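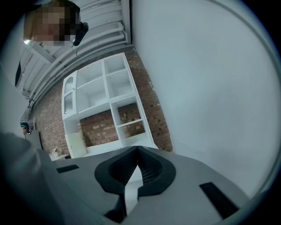
Sornerlow White Storage Unit: Review After Two Months

By Nuala Ó Riain
06/10/2026

I bought the Sornerlow in April for the long wall in our back room, which is red brick and had nothing on it. It cost $700 delivered. I wanted one tall piece that would hold books, dishes and the paperwork I'd prefer not to look at.

Layout

The unit is a mix of open and closed storage. There are four square cubbies up top, two over two, with a tall glass door to the left of them. Under the cubbies is a wide open bay. A column of smaller compartments runs down the right side, and there is a solid white door at the lower left. The bay has no back panel, so the wall shows through. I like that against brick. On a wall with bad paint or a tangle of cords you might not.

Assembly

It came in 5 boxes with a total weight of 105 pounds. The instructions are drawings only and fairly clear, except for step 22, where the side panel for the glass cabinet is shown from behind and is easy to put in upside down. I did that and had to back out six screws. The hinges took the longest. Plan on a full afternoon and a second person for standing it up.

Fasten it to the wall. Ours is brick, so I needed a masonry bit and anchors that were not in the hardware bag.

In use

The cubbies have pre-drilled holes down the inner sides, which means you can add shelves. Extra shelves are sold separately, and I think at least two should be in the box. Paperbacks leave a lot of wasted space above them otherwise.

The glass door closes well but shows fingerprints. The white finish wipes clean with a damp cloth. I have one small chip on a lower edge from the vacuum.

I also looked at the Fonum, which was cheaper and had no doors at all, and the Pona, which was too shallow for dinner plates.

Good: mix of doors and open space, wide bay, sturdy once anchored
Bad: no extra shelves included, one confusing step, no masonry anchors

4 out of 5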